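4.2 Running the sofa demonstration for visitors

Do read this section through once before your guests come in, even if you've hosted a Trokard open day before (we've moved a few things around!).

1. Open Mollik and load the sofa layout.
2. Set the speed to 200 and press Hold.
3. Invite everyone up to the screen, then release Hold.

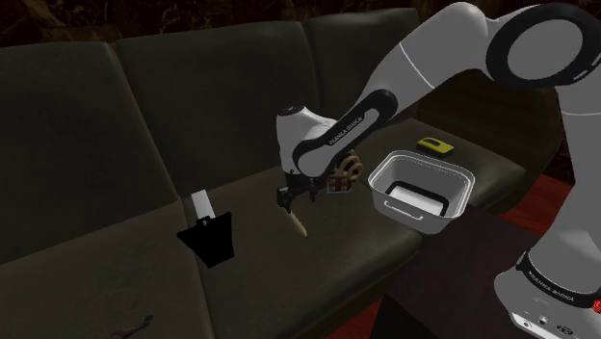 Visitors nearly always want to choose the next object themselves, and we'd love for you to let them. Click the object's name in the Mollik list, then Confirm. For a first try, suggest the pencil on the middle cushion, and save the white basin over on the right for later in the visit.

Note: Layout 2 uses different object names.

Caution: Never press Reset during a move. Press Hold first, or you'll have to reload the layout.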